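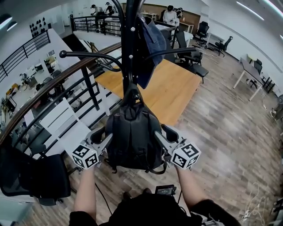

3.2 Where outdoor things are kept

The interviews in Mollau and Ridell were made with 37 households, all of them living in rented flats without a built-in wardrobe near the entrance. We asked each household to tell us where coats, bags and shoes are put on arrival, and who decides this. The answers were coded by two readers, following the scheme of Carroll and Mac an tSaoi, and disagreements were discussed until one code was left.

In most flats the free-standing rack was the first piece of furniture bought after the bed. It is cheap, it needs no drilling, and it can be taken along to the next address. Tenants in Ridell spoke often of the drilling, as their contracts forbid holes in the walls. A rack with curved arms and round knobs (Figure 3) takes a jacket and a backpack equally well, and several tenants said that bags had slowly pushed the coats to the bedroom door — a change which they noticed only when we asked.

Children's things followed another rule. They were kept low, on the floor or on a bench, even when the rack had free arms. One mother in Mollau explained that her son "will not hang what he cannot reach". In 14 households the rack was used by adults only.

We come back to the question of floor space in Section 4, where the plans of the flats are compared.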